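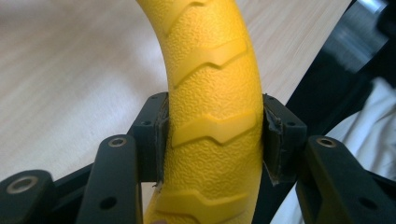

Waveck G8 hand-held gripper

Stock code: 295-G8
Availability: in stock at Drorneck, usually sent the next working day

The G8 is a two-finger gripper carried in the hand and used to record picking and handling tasks for robot training. The fingers move on a parallel linkage, so the pads stay square to each other as they close. Pivot holes are fitted with brass-coloured bushings.

It will hold rounded and ridged items as well as flat-sided ones. Grip force follows the pressure of your hand on the trigger – there is no motor to charge.

Weight: 811 g without camera
Fingers: matte black, screw-fixed
Pads: thin dark rubber, replaceable
Camera mount: included, camera sold separately

Pads

Pads are a wearing part and are not covered by the guarantee. Textured objects are hardest on them. Check the inner edges before each session and change both pads together once the surface begins to tear or peel. Old adhesive should be scraped off before the new pad goes on. A pack of 8 is listed under Spares, along with bushings and finger screws.

Price

£1136 including VAT. Schools and colleges can order on account through McIntyre.

The older Waner fingers do not fit this model. Owners who bought a G8 before December should ask for the long finger screws when ordering spares – the short ones will not reach.

Page updated Sunday, June 28, 2026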